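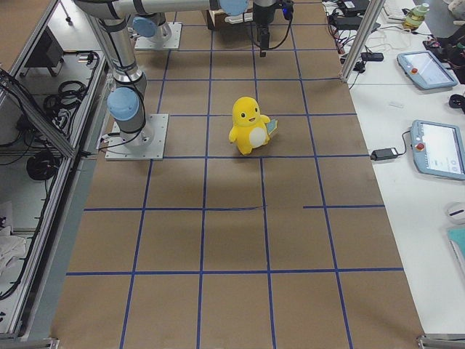

Onora Toy Lending Scheme: progress report to the Kabbaj Fund
Reporting period ending January
Prepared by Razia Abbasi, scheme manager

9 shares 2 comments

1. Summary

Lending is now running at 14 sites, as set out in the grant agreement. The catalogue has been moved to Pleteo and the old card index is closed to new entries. Spending is within budget under every heading except transport. The cleaning contract was signed later than planned and work under it began in the second half of the period.

2. Lending

Demand remains highest for construction sets and wheeled toys. Jigsaws are borrowed less often and are returned incomplete more often than any other category. From next period they will be lent in zipped bags with the piece count written on the outside. Loan length stays at two weeks. Three sites asked for a longer loan over school holidays, and a decision is pending.

3. Stock and labelling

Soft toys are still the most difficult category to manage. Many donated items arrive with the maker's label removed or illegible, in which case the filling and washing instructions cannot be confirmed. Such items are held back from lending until Fadwa Tahiri has inspected the seams, eyes and any attached parts. Eight items failed inspection and were withdrawn — all for loose stitching.

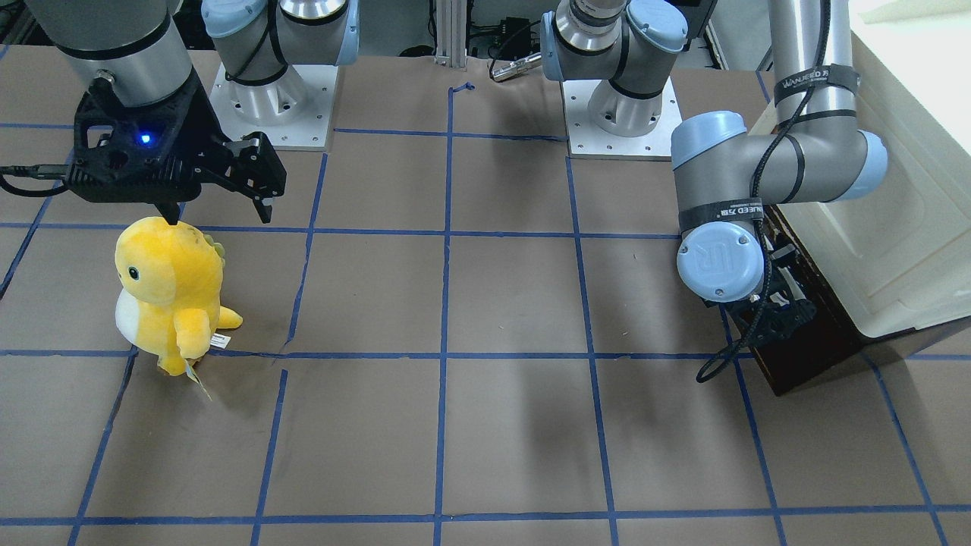 Yellow plush dinosaur with a white tag near the arm.

Maker's labels are left in place wherever possible. Catalogue numbers are recorded in Pleteo against a short written description, so that an item can be traced if its number is lost.

4. Cleaning

Bilis collects from nine sites and returns stock within the week. The remaining sites wash hard toys on the premises and send soft toys to the main store. Turnaround at the main store is slower than we would like, mainly for want of drying space. A second drying rack has been ordered.

5. Budget

The transport overspend results from the additional collections. We ask the Fund to approve a transfer from the printing line, where savings were made when the paper catalogue was dropped. No increase in the total grant is sought.

6. Next period

Work will cover the stock check, the revised loan form and a short guide for donors on labels and washing. The draft guide will be sent to the Fund with the next report.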